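Le pot à ustensiles à compartiments, mode d'emploi d'un achat inutile ?

Je me méfie des objets qui promettent de ranger. Ma cuisine de Plamport en a déjà avalé plusieurs : le dérouleur de film, le support à couvercles, la boîte à épices tournante. Tous au fond d'un placard depuis mars. Alors quand j'ai vu le porte-ustensiles Navach, 18 euros, trois cases et un petit plateau dessous, j'ai d'abord ricané. Un vieux bocal fait pareil, non ?

Je l'ai acheté quand même. Le tri, c'est une autre affaire. Les spatules d'un côté, le bois de l'autre, et au milieu ? Pour l'instant, rien.
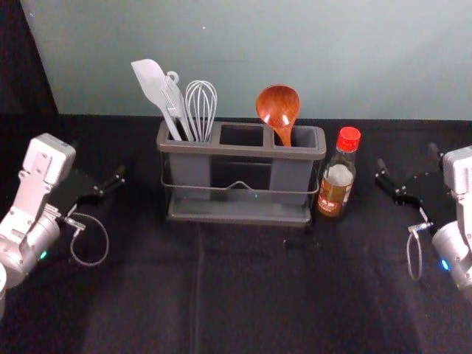

Trois ustensiles à gauche, la louche en bois à droite, le flacon à bouchon rouge à côté.

Le fouet me laisse perplexe. Serré contre l'ustensile blanc à fente, il va accrocher un jour ou l'autre, je connais mes fouets. La louche a une case pour elle toute seule, un luxe qu'elle ne mérite pas vu le nombre de soupes que je fais.

Reste la question du nettoyage. Le plateau est censé recueillir les gouttes, très bien, mais il faudra le laver lui aussi, et les coins aussi. La fiche du vendeur parle d'un « gain de place immédiat ». Je demande à voir : mon bocal prenait moins de largeur.

Je lui laisse jusqu'à Noël. Si la case du milieu est encore vide, je ressors le bocal et je donne le Navach à qui le veut. Vous rangez comment, vous, vos fouets ?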